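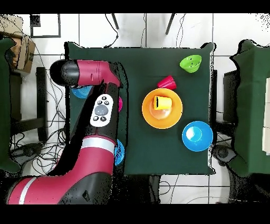 Coloured tableware: your questions

Do I really need a different colour for every bowl?
No. Shops love to say so. If the kids fight over whose is whose, colour helps. Otherwise buy whichever is cheapest.

Is the Lustley 20-piece set good value?
We doubt it. Half of ours were saucers, and we have yet to meet a child who uses a saucer. Two bowls and a cup each will get most families through the day.

Can I store cups inside bowls?
Yes, on their side if the cup is too tall to stack. It saves less shelf space than the Cornetti catalogue claims — measure your cupboard first.

Does "dishwasher safe" mean anything?
Sometimes. Look for a stated temperature. Our Papadopoulos bowls say 63 degrees and nothing about how many washes, so we keep them on the top rack and don't expect the colour to last forever.

Should I put a cloth under them?
A dark one hides stains, if that's what you want. It won't stop spills, whatever the packet says. We wash ours on Friday.

Are matching sets worth paying extra for?
Not to us. Odd colours are easier to replace, and a grey bowl holds as much cereal as an orange one.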